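Home robot club — our gripper shadows and drawer pulls are confusing the students. What would you try?

Posted 1/4/20 by balholm_bots
2 answers | 3 comments | 262 views | 14 shares

Hi all! I help run an after-school robotics club (ages 13 to 17) and we're deep into our first real project, which is a small arm that can work in an ordinary bedroom. We named it Odoi after a character in a story one of the kids wrote. The goal for our June showcase is that Odoi opens a nightstand drawer, takes out a small object, sets it on top and closes the drawer again. That's it! It sounds tiny and it has eaten our whole fall.

The kids are having a blast, but we have two problems. The first is that our vision code treats shadows as things. It's a simple edge and color approach the students wrote themselves (I'm so proud of it, even when it's wrong), and a dark patch on the floor gets marked as an obstacle nearly every time. The planner then takes a silly detour. 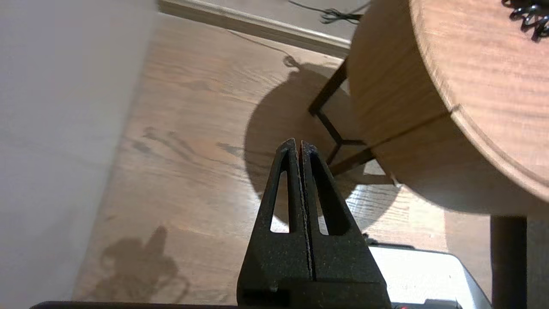
Shadows are the bigger headache of the two. We've tried raising the threshold, and that helps until somebody opens the curtains. The round table is the worst case we have, with its shadow making one big dark circle on the planks and the fingertips sitting right over it from the wrist camera's point of view. Two of the students want to switch to a trained model. The other two want to keep the code they understand. I can see both sides and I'd love to hear from people who have been through it.

The second problem is the drawer. We can get it partway open, then the arm has to move to a new spot for the reach inside, and there isn't much room between the furniture. We're printing our own fingers and could change the shape pretty easily. Would you go narrower? Longer? Both?

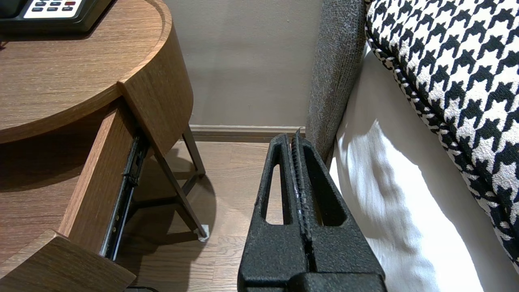
Between the nightstand and the bed, drawer partly open.

Our budget is $200 for the rest of the year, so please be kind with the shopping lists. Thanks so much in advance — I read every reply out loud at the club!

Ohemaa Boateng
31 found this helpful

Oh, I love this project! I coached a school team for a few seasons and we did a kitchen drawer, so I know exactly the kind of fall you've had.

On shadows, let the kids keep their own code for now and give it one more thing to look at. A shadow mostly makes the floor darker without changing its color very much, so have them convert the picture to HSV and compare hue and brightness separately. If the brightness drops and the hue stays close to the floor around it, call it a "maybe shadow" and don't plan around it yet. Ours got confused by black furniture legs, because very dark things have almost no reliable hue, so keep a separate rule for anything thin and nearly black. You have metal legs and cables in that room, and you really don't want Odoi deciding those are safe to drive through.

Then do a second look. Move the wrist a few inches and take another picture. Something flat on the floor shifts the way the floor shifts, and something standing up doesn't. My students worked this out with a coffee mug and two phone pictures on a desk, before they touched the arm at all, and it was the best afternoon of the year. Do the math on paper first, it's only similar triangles!

For the drawer, I'd go narrower before I went longer. Long printed fingers bend, and then your grip point isn't where the code thinks it is. Also try pulling in two stages. Pull a little, let go, back off, look again, then hook the inside of the drawer front and pull the rest of the way. You won't need nearly as much room for the elbow. We used a version of this on a cabinet from Vikside and the success rate went way up once the kids stopped trying to do it in one move.

One more, and it's free: put tape on the floor where the furniture legs go. If the nightstand slides back an inch between meetings you will spend the whole next meeting chasing a bug that doesn't exist.

Have fun in June. Please post a video!

fladent_fan
4 found this helpful

Just use a trained model, it'll save you months. Or buy a depth camera, used ones come up under your budget if you watch for them. We run the Fladent kit at our club and the stock fingers were fine, never changed them.

Comments (3)

balholm_bots: Ohemaa, thank you!! We tried the hue thing tonight with saved pictures and the big circle is now a "maybe shadow" in most of them. There was cheering. The thin black rule is next, one of the kids is already arguing about what counts as thin.

gearhead_mom: +1 for tape. Different colors for different setups if you can.

pk_tinkers: Does the two-stage pull work on a drawer with a soft close? Ours keeps creeping shut during the second look.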